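Craft hall at Lellow changes its tables after seven years

The craft hall at Lellow opened again on Friday with new working places, and the biggest change is also the plainest one. On the tables there are now large pale boards, and people are asked to do their work on the board and leave the table itself alone.

The old arrangement had served for seven years. Each table had a cloth, the cloth moved when someone leaned on it, and small parts went into the folds. The hall spent 3,648 on the renewal, with the greater part going to the floor and the lighting. The boards were among the smallest items on the bill.

"We wanted a surface where you see your own work and nothing else," said Devendra Kushwaha, who has led the evening groups for four years. He chose a pale color with no pattern, after trying two darker ones which made people tired in the eyes.

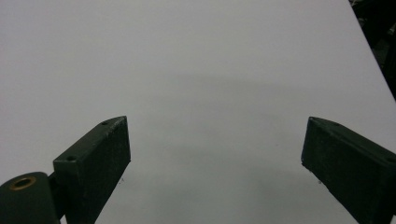 Tanveer Memon was less sure in the beginning and told the Friday group that a pale board would look dirty within a month, that glue would never come off it, and that he would have kept the cloths and bought some weights for the corners. He has since asked for a second board to use at home.

Kushwaha agrees that glue is a weak point. For the wet jobs there is a separate corner near the sink, and the boards should not be carried there. Knives are also not allowed on them, as a cut in the surface stays for good and catches the thread of the next person.

The other habit he would like to see is smaller. Members often arrive with many things and put all of them down at once, so that after ten minutes there is no free place for the hands. He asks them to take out one object, finish with it, and put it back before the next one comes. In the first evening this was followed for roughly an hour – then the tea was served and the old manners returned.
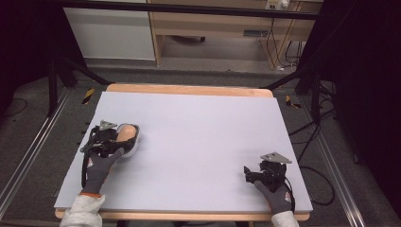
The tables under the boards are the same ones as before. They were cleaned in July and it was decided to keep them, because the wood is still good and new ones of the same size were hard to find.

The hall is open to members in the evenings, and beginners can join without booking. Those who want a board of their own should write their name on the list by the door. The next order will be sent when the list is full.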